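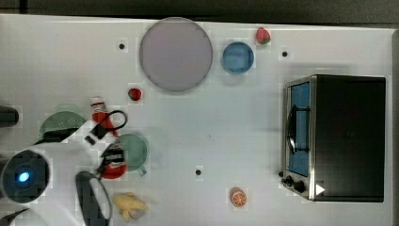 I got to Polyxeni Theodorakopoulos's kitchen at ten past nine on a Monday and she'd already eaten two breakfasts. The first was toast, standing up, at half past five. The second was leftover bean stew, cold, out of the pan. "I'm not proud of the stew," she said, filling the kettle. "Well, I am a bit. It's better cold."

She has been collecting other people's breakfasts for most of her adult life. I mean the accounts of them, written down in exercise books, in whatever words people used. She started on Kos, where her grandmother let rooms to summer visitors, and where the ten-year-old Polyxeni had the job of asking each guest what they wanted in the morning. Hardly any of them asked for what was on offer. "They told me what they had at home. A man from Denmark talked for so long about his mother's rye bread that my yiayia thought he was complaining, and she took his coffee away!"

There are 829 entries now, in a mix of Greek and English, and last year a tiny press called Skastus put a selection of them out as a book, Before Nine. I read it in one sitting on a very delayed train (no buffet car, which was torture) and wrote to her the same night. She wrote back asking what I'd had that morning. A banana, I'm afraid. She put it in.

What I love about the book is how little she tidies people up. There's a retired bus driver who has eaten the same brand of tinned sardines on the same sort of cracker since his divorce. There's a girl of six who'll only eat porridge if it's been called soup. There's a night nurse whose breakfast is at seven in the evening, and who gets cross, quite rightly, when her sister calls it tea.

I asked how she gets people to talk like that. "You ask about yesterday," she said. "If you ask what they usually eat they lie to you, everybody has muesli. But yesterday is yesterday. Yesterday they had a biscuit in the car."

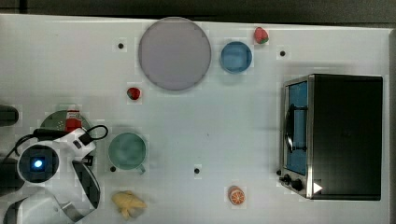

She did try to go about it properly once. A food magazine called Paltum, long gone now, offered her a column if she'd turn the entries into a survey, with age groups and percentages, and she lasted 5 weeks. "They wanted to know what the nation has for breakfast. I don't know the nation! I know a woman called Jean who has rice pudding." She laughed so much at this that she had to put her cup down. Then she told me, a bit more quietly, that the money would have been useful, and that her husband hadn't entirely understood.

We talked for a good while about fruit, which she has strong opinions on. She thinks the British are frightened of it before noon unless it's been cut up very small. On Kos there were figs off the tree in July, still warm from the wall, and you ate them until you felt slightly ill. Her grandmother had hers with hard cheese and black pepper, and I've tried it at home since and I'd tell anyone to do the same, though go easy on the pepper.

She's less romantic about the rest of it. The coffee was boiled to death, she says, and the bread was often two days old because the baker didn't come out their way every morning. "People want me to say it was paradise. I was ten, I wanted cornflakes. I had seen them on the television."

The book has sold over 3,000 copies, mostly by word of mouth and partly through Grallum, the café under her flat, where they keep a pile of them by the till. People leave their own breakfasts on the backs of receipts and the staff bring them up to her in an envelope. She showed me a few. One only said "crisps, sorry", and she was delighted with it.

Her oldest contributor is 90 and rings her up when anything changes, which it rarely does: one boiled egg, one slice, tea. In the spring he rang to say he'd gone over to brown bread. Polyxeni asked what had brought it on and he said the shop had run out of white, and he was going to see how he felt about it.

A second book is on the way, though she won't be hurried and Skastus seem happy to wait. This one will be about what people eat when they come in late at night, and she's already finding it harder going. "At breakfast they're too sleepy to be embarrassed," she said. "At midnight they know exactly what they're doing."

Before I left she wanted to know what I'd had that morning. Two slices of malt loaf on the way over, I told her, with butter. She asked how thick the butter was and wrote that down too.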